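Paid testers wanted for Vuvley household handling kit – Sistbridge

Vuvley is looking for people to try out its handling kit for humanoid robots and tell us where it falls short. The kit is a software package and a set of practice tasks, sold to labs and small firms that already have a robot and want it doing ordinary jobs in a room: picking things up, putting them down, opening and closing drawers.

We have 38 places. You do not need a technical background. We want people who are used to following written instructions and will say so when the instructions are bad.

What you will do

You will work at our Sistbridge site with one of our staff. Each tester gets a printed task sheet and a tablet. You choose a task, set out the items, start the robot from the tablet and score the attempt on a form. Staff handle the robot itself, including power and the stop button. You will not be asked to lift anything heavy.

Tasks use small household items, a desk and a drawer cabinet.
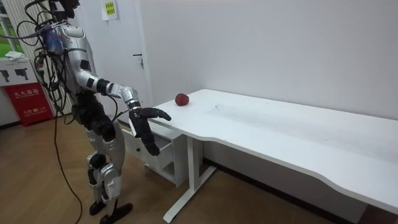
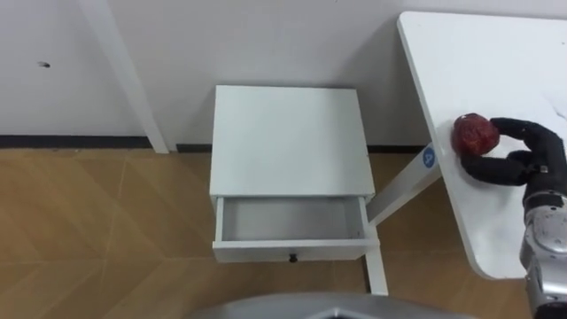

The scoring form is the part we most need help with. Our current version came out of 1,022 attempts scored by our own staff, and they have stopped noticing what is confusing about it. Grip is scored by where the fingers sit on the item, so a hand with the index finger over the top of a piece of red fruit and the lower fingers wrapped underneath gets a different code from a pinch at the sides. New scorers often disagree on these codes. We want to know which ones you hesitate over and what wording would fix it.

Time and pay

You would come in for 3 sessions, all in August. Each session is a half day with a break. Pay is at a flat rate per session, sent by bank transfer after the last one. If you have to drop out partway, you are paid for the sessions you did. Travel within Sistbridge is not covered. People coming from Vuscombe can claim the bus fare – keep the tickets.

Who can apply

You must be 18 or over and able to read a task sheet in English. You should be comfortable standing for short periods, though a chair is available. Please do not apply if you work for a company that sells robot software or have done so in the past year.

Wear closed shoes. Long hair should be tied back and lanyards left at the front desk.

How to apply

Write to Maeve Daly at the Vuvley office with your name, a phone number and the mornings or afternoons you can do. A few lines on any job where you had to check or grade things would be useful. No resume needed.

Applications close on 18 August 2026. Higinio Pacheco runs the sessions and will call everyone who is offered a place. Questions about the kit itself, including price and which robots it supports, should go to him and not to Maeve.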